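Subject: Re: [office-supplies] Blue stapler does not close flat
Date: June 26, 2022

On the list, a member from Vetach wrote:
> Our Gasano stapler bends the left leg of every staple.
> I already cleaned the channel. Should I throw it away?
> We have 552 booklets to finish before July.

Hello all,

please do not throw it away yet. I have the same blue model with the chrome channel, and mine also had bent legs last winter. First lift the top arm and look at the metal channel from the side. If one of the folded edges is pressed in, the staple goes down crooked.

The stapler with its arm up, then the white surface:

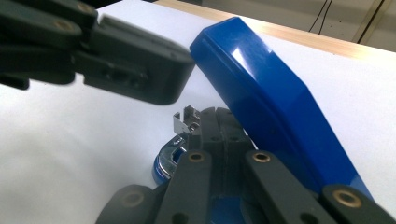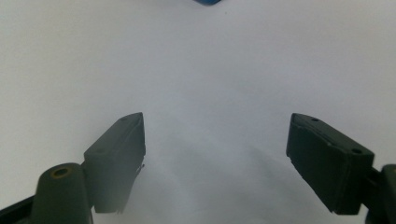
Photos: Trenura workshop, Jemal

I do my repairs on a white surface, so that a small spring is easy to find again. Open the edge very little with flat pliers – it is thin metal – and try ten staples on scrap paper. Please buy also a fresh box of 1000, the old ones can be slightly rusty.

If it still bends the leg, turn the small plate in the base and write me which side is worse.

Best regards from Jemal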